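Household Skills Workshop, Unit 4: Cloths, creases and setting up a work surface
Handout to go with the evening session (bring it back for Unit 5, please!)

So, last time we got through washing and most of drying, and I promised I'd write up the part on cloths properly, because I talked too fast and Killian Ferrand told me his notes just said "towel – flat??" Fair enough, Killian. I'll try to do better on paper.

1. Why put a cloth down at all

I grew up in a kitchen where a tea towel was the answer to everything. You laid one down before you polished spoons, before you sorted buttons, before you fixed the leg on somebody's glasses. A light cloth gives you a quiet surface (things don't clatter or skid) and it shows you what you've dropped. Try finding a tiny screw on a speckled countertop and then try it on a pale towel. Big difference!

The other thing I love is the cleanup. You lift what's on it, gather up the corners, carry the whole lot to the sink or the trash and shake. Crumbs, thread ends, coffee grounds, all gone in one trip.

2. Choosing one

For class we use the plain woven kind with a bit of colored stripe near the edge. Go for a flat weave. Terry cloth is lovely for hands and terrible for small objects, which sink into the loops and stay there. Linen is my favorite, but cotton is cheaper and we go through a lot of them – the Tramstead room has 91 in the cupboard and I still run out by November.

Wash new ones twice before you count on them to soak anything up. They come with a finish from the mill that sort of repels water, and people think they bought a bad towel when it only needs another wash. Skip the fabric softener. I mean it.

3. Folds and what to do about them

This is the part Encarnación Toledo asked about. If you store your towels folded, they will open up with a grid of creases in them, and the question is whether you care. Mostly I don't! A crease is fine under a bowl or a mug. It matters when you have something round that likes to roll, or something light that rocks when it sits half on a ridge.

Three ways to deal with it, laziest first:

Smooth it with the side of your hand, working from the middle out. Don't pull on the corners, you'll just make a new wrinkle on the diagonal.

Mist it and leave it for a few minutes before you smooth it. Good for cotton.

Iron it while it's still a little damp. Linen really wants this. If you iron, roll the towel around a cardboard tube afterward so you don't have to do it all over again.

And if the middle fold won't go down, shift your stuff over so it sits on one of the flat panels. Jhair Taipe worked this out for himself in the last session and I was very pleased.

4. Containers on the cloth

Keep one container in the middle and work toward it. A round one is nice because it has no front, so you can reach it from any side. I'd rather see you use a small pot and empty it often than a big tub you have to stretch over. Light-colored trays are good for sorting, for the same reason as the pale cloth.

Put the container down last, after you've smoothed. If you put it down first you'll smooth around it and end up with a little moat of wrinkles (ask me how I know).

5. For next time

Set up a cloth at home, any size, and do one real job on it. Shelling nuts, sorting the junk drawer, cleaning a chain, whatever you've been putting off. Write down which cloth you used, how it had been stored, and whether the creases got in your way. Half a page is plenty.

Declan Gilmartin is collecting the sheets and will have the spare towels by the door if you need to borrow one. Borrowed towels come back washed – see section 2 about the softener.

Look at the cloth in the first one with section 3 in mind, and see if you'd have smoothed it more.

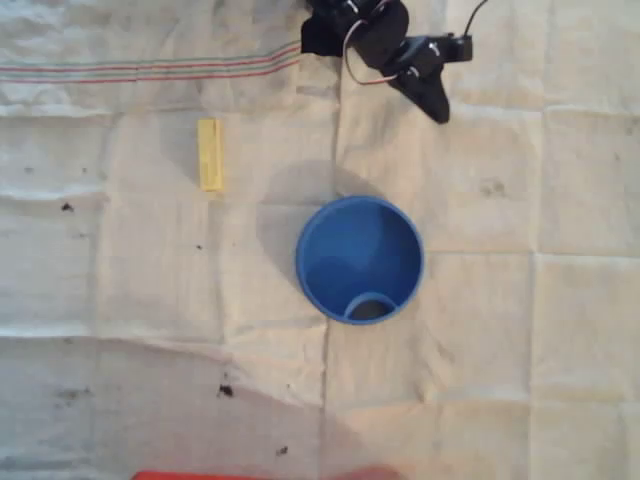
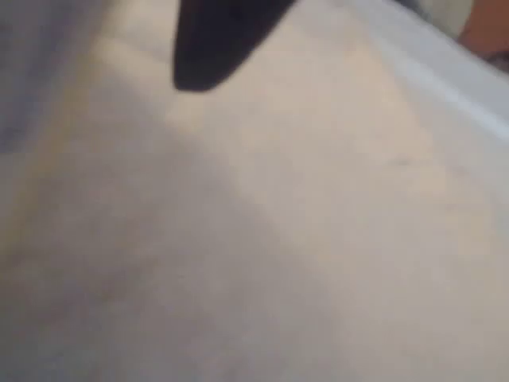 Top: striped tea towel with its fold lines still showing, blue container in the middle. Bottom: pale surface with a white rim, close up.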